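Wrist camera detections drift when the arm moves, fine when it stands still

posted in Perception and Calibration

Gerkus

Hi everyone, I hope this is the right corner of the site for this. I'm teaching an arm to pick up a cloth from a white table and put it down again folded, and the only camera I have is the small one on the wrist. When the arm is parked, the cloth mask comes out lovely and the grasp point lands where I'd put it myself. As soon as the arm is moving, the point in the base frame slides off by 7 or 8 mm, always in the direction of travel, and then it creeps back when the arm stops. I've redone the hand-eye calibration twice with 57 poses and the residuals look fine to me. I'm looking up the transform with "latest available" when the mask arrives. Is my calibration still bad, or am I chasing the wrong thing?

Altance

recalibrate with more poses, 57 is not many. worked for me

Zieliński

Welcome! I'd leave the calibration alone for now, and please don't lose an evening to it like I did last July. A bad hand-eye transform would give you an offset when the arm is parked too, and you say it's good there. An error that follows the direction of travel and then goes away smells very strongly of timing. Your image was taken at one moment, the segmentation takes a while to chew on it, and then you ask for the newest arm pose, so you're pairing an old picture with a fresh pose.

What you want is to carry the image's own capture stamp all the way through the mask node and look up the transform at that stamp. Check that nothing in between restamps the message (mine did, quietly, inside a resize step). Make the transform buffer long enough to reach back past your slowest inference, too. On my setup that was 49 ms of delay, and at a modest arm speed it came to nearly the same error you have.
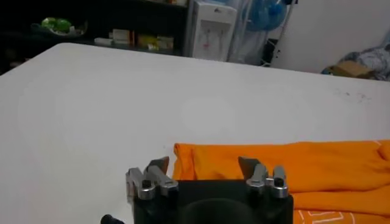
After that, log the capture stamp and the pose stamp side by side for a slow sweep left and a slow sweep right. If the two tracks of the grasp point still disagree, there's a fixed delay left over in the camera driver, and you can add it as a parameter and tune it until the sweeps line up. Oh, and mask out the fingers before you compute the grasp point! They sit in the same pixels all the time, so a fixed mask is plenty, and it stops the cloth outline from jumping when a finger covers part of it.

Gerkus

Thank you so much, it was the restamping! My crop node was writing the current time into the header. Both sweeps now agree to within a millimeter or so, and I'll add the finger mask tonight.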